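Dekura Technical Evening School
Course 103: Maintenance of Desktop Computers
Handout 7: Inside the case, cables and drives

Before you come to this class, please read again the two pages about static electricity. We will not repeat them. Wear the wrist strap from the moment you open the cabinet where the parts are stored, and keep long sleeves rolled up.

1. Opening the tower

Shut down the computer, switch off the power supply at the back, and take out the power cord. Then press the power button once and hold it for some seconds. After this, lay the tower on its side, so that the panel you will remove is looking up. The Bronmont cases in our room have two thumb screws at the rear. The older cases have ordinary screws, and they are longer than they look, so do not mix them with the drive screws. Put all screws in the paper cup with your bench number.

The side panel slides toward the back first and comes up after. If it does not move, check the screws again. Please do not use a screwdriver as a lever.

2. Finding your way

Start always from the power supply, the metal box in the corner with the label on it. Read the label and write the wattage on your worksheet. From there follow each bundle of wires to its end: motherboard, drives, graphics card. Use a pencil, because most students change something later.

On the motherboard you should find the processor socket first and the memory slots beside it. The slots have small latches at the ends. When the socket is empty, as on our practice boards, do not touch the contacts inside, and keep the metal bracket closed when you are working on other parts. 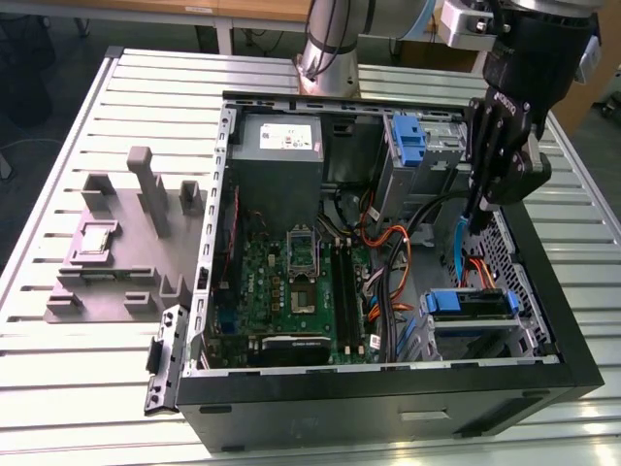
Gunawardena asks if the thin data cable should come out before the power cable of the drive, or after. Both orders are correct when the computer has no power. In this course we take the data cable first, so everybody's worksheet has the same order.

3. SATA cables

The SATA data cable is flat and narrow. Its color has no meaning: light blue, red and black cables do the same work. Hold the connector by its plastic body and pull straight. Never pull on the cable itself. Some connectors have a small metal clip, and you must press it down before pulling.

The power wires are different, and here the color is important. In a standard supply yellow is 12 volts, red is 5 volts, orange is 3.3 volts and black is ground. Learn these four for the test in November.

4. Drives and carriers

In many towers the drives are held by plastic latches or carriers, often blue. Squeeze or turn the plastic part, and the drive slides out without tools. Support it from below with your other hand. A hard disk should not be dropped even from a small height.

Worksheet

Draw the inside of your case and mark the power supply, socket, memory slots and drive bays. Write the path of every cable. The worksheet gives 80 points together with the practical part. The cleaning cloths and Braluron spray are on the shelf near the door, for the outside of the case only.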